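**Gripper notes, 14/07/2020**

1/ Spent the morning swapping between two grippers on the same arm: the Flarow parallel jaw and the Rurnik with hinged fingers. Same job for both, pulling hard drive caddies out of a server bay and putting them back.

2/ Controller is the Pirihi box we've had since April. No changes to it between runs. Speed capped at 40 percent for everything below.

3/ The Flarow is stiffer and it repeats better on a bare bench. If I were picking blocks off a table I'd stop there and buy a second one.

4/ In the bay it has a problem. The body is wide, so it has to come in straight, and there isn't much room for straight. I had to move the approach point 11 mm to clear the neighboring slot, and then the jaws only caught the front of the caddy.

5/ The Rurnik fingers are narrow enough to go in at an angle. They flex a little under load. On insertion that helps, as the caddy can find the rail without the arm fighting it.

6/ On removal the flex is a nuisance. I dropped the grip force to setting 6 and the tips slipped on the plastic. Went back up one step and it held.

7/ Wrist camera stayed on for both. Depth is poor this close, so I'm using the color picture only and finding the caddy by its blue edge.

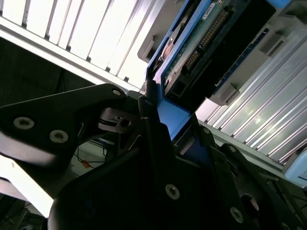
Rurnik fingers on the blue caddy, wrist camera view.

8/ Bright metal is still the main trouble for the camera. The grille blows out to white and auto exposure chases it. Locked exposure at 956 and the edge detection settled down.

9/ Logs are going up on Hostitz tonight, both grippers, same folder layout as last time.

10/ Next is longer fingertips for the Flarow. If they clear the latch I'll rerun the whole set with the same approach points.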